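Proyecto de fin de curso: la colada del piso, paso a paso

Elegí la lavandería porque en casa siempre la hacía mi madre y yo no distinguía un programa de otro (¡de verdad!). Me puse como tarea hacer 11 coladas y apuntarlo todo en un cuaderno. 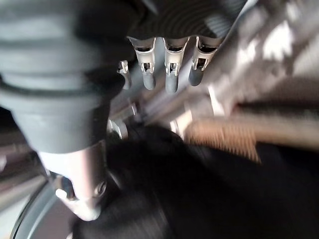

Lo primero fue separar por colores y pesar la ropa en seco. La tanda más pequeña dio 785 gramos y la más grande 2458, así que mis montones eran un desastre de desiguales.
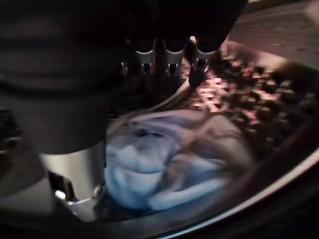

Las telas azul claro me gustaron mucho para practicar, se arrugan con mirarlas. Las puse a 800 revoluciones y las tendí enseguida, sacudiéndolas bien. En la próxima entrega comparo detergentes.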